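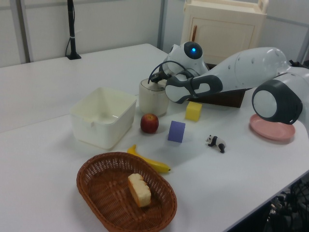
Gripper trials move to the second round

The comparison of grippers for the tabletop arm is through its first round, and two of the three candidates are going forward. The Kolen padded two-finger gripper and the Drallama parallel jaw will both be tested again with a new set of objects. The Arboleda suction cup has been dropped from this comparison and goes back on the shelf for flat-pack work.

Each gripper was given 40 attempts per object, with the same arm, the same controller settings and the same starting poses. An attempt counted as good if the object was lifted, held for 5 seconds and set down without tipping over. Shafiq Uddin ran most of the sessions and kept the log.

The cubes gave no trouble to either of the finger grippers. Fruit was harder. The Drallama jaw has bare metal faces and needs more force to hold an apple, and by the end of the first batch the apples were bruised enough that we replaced them. The Kolen pads hold at a lower force setting and left no marks we could find. On the banana the two came out close, as long as the approach was square to the middle of the fruit. Coming in at an angle, both tended to roll it.

The pot is the object that separated them. It is wide and squat, and a straight grasp across the full body is at the limit of what the Drallama jaw can open to. Most of its failures came from one finger landing on the rim. The Kolen opens wider and the pads give a little on contact, so a small error in position does not end the attempt. It did slip several times when the pads were dusty. Wiping them between batches fixed this, and that step is now in the procedure.

Bread was added late, at the request of the Neredholm group, who want to handle soft food in their own kitchen setup. Results so far are mixed. A slice standing on edge can be picked up by either gripper, but the force setting that works for bread is too low for anything else, and changing it by hand between objects slows the session down. Shafiq is writing a small lookup table so the controller can switch settings by object name.

Cable routing also needs work. With the wrist turned far over, the cable pulls on its connector – we lost one afternoon to a loose plug that looked like a software fault. A longer lead and a clip on the wrist housing are on order.

Round two adds cups, spoons and a folded cloth. The log from round one, with force settings and the reason given for each failed grasp, is in the shared folder under gripper trials, dated 2026-02-21. Anyone who wants an object included in the next set should send it to Shafiq with a note of its weight.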